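Publications > Household Manipulation > Working Papers > Section 4

4. Sorting Small Objects Out of Water

4.1 Why this task

Most of the chores people ask about when they ask whether a machine can help at home involve water at some point. Dishes are rinsed, vegetables are washed, bath toys are fished out of the tub and put away. Published work on home robots has mainly dealt with dry objects on a dry table, and the numbers from that work are often quoted as if they applied to the sink as well. We wanted to know how much of that skill carries over.

The task we settled on is a plain one. A set of toy fish in two colors is placed in a bin of water, and the arm has to take them out and put each one in the bucket of the same color. A child of four can do it and will usually ask to do it again. It is also close to real work. Burgi Gasser, who ran the trials at the Drollurville site, first suggested it after watching staff at a day care clear a water table at the end of the morning.

4.2 Setup

The bin, the buckets and the arm stay in the same general layout for all trials, but nothing is fixed down. The operator sets the buckets by eye. We did this on purpose, as a home user will not measure the distance from the sink to the drying rack. The arm carries a two-finger gripper with textured pads and a small camera at the wrist. All of the control software, which we call Pollero, takes its close-range view from that camera (Figure 7).

Lighting was left as we found it. The room is bright on one side, and the water picks up a strong reflection that moves whenever the surface moves. We considered blinds and decided against them.

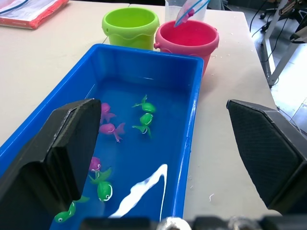 Figure 7. Wrist camera view with the gripper open over the bin. Pink and green toy fish are in the water; the green and pink buckets stand beyond the far end. Note the glare on the surface.

Two things in Figure 7 matter for what follows. First, the fish have gathered toward one side, and the left finger covers part of the group. The wrist camera is worst placed to see a fish exactly when the arm is ready to close on it. Second, the reflection lies across open water. In dry scenes a bright patch like this is a nuisance. In water it can hide a fish completely or be taken for the edge of one.

4.3 Procedure

We ran 752 grasp attempts in September, spread over 14 sessions. A grasp counted as a success if the fish left the water, stayed in the gripper and ended up in the correct bucket. A fish dropped back into the bin counted as a failed attempt, and the arm was allowed to try again. A trial was stopped after 40 attempts whether or not the bin was clear. The hand net was never used by the arm.

Two controllers were compared. Pollero plans one grasp from a single view and carries it out. The second, Tola, keeps looking during the approach and corrects its path until the fingers close. Both used the same gripper and the same color labels.

4.4 What we observed

Color was the easy part. Once a fish was held clear of the water, both controllers chose the right bucket nearly every time, and the few mistakes came from the arm carrying two fish at once.

Getting hold of the fish was harder. With Pollero, the most common failure was a push: one finger touched the fish before the other did, the fish slid away, and the gripper closed on water. The plan had been right when it was made and was out of date a moment later. Tola did better here because it could follow a drifting fish, but it was slow, and its own movement stirred the water enough to keep the whole group turning. In several trials the operator noted that waiting would have worked as well as chasing.

Fish against the wall of the bin were a mixed case. The wall stops a fish from sliding, which helps, but the rim leaves little room for the outer finger. Rüegg reports the same trade-off for cutlery in a drying basket – an object that cannot escape is often one that cannot be reached.

The last fish usually took longest. With a full bin, a missed grasp often caught a neighbor by luck. With one fish left there was no neighbor to catch.

4.5 Can it do the chore yet?

Under these conditions, a machine can clear the bin if someone is prepared to wait and to step in now and then. We would not call that doing the chore. A person also wipes up the drips, tips out the water and puts the buckets away, and none of those steps was attempted.

We do think the gap is narrower than the raw failure counts suggest. Many failures share one cause, the delay between seeing and closing, and that is a problem with known lines of attack. Section 5 repeats the trials with a second camera placed away from the arm.

Last updated: Oct 27, 2022

Contact | Copyright | Back to top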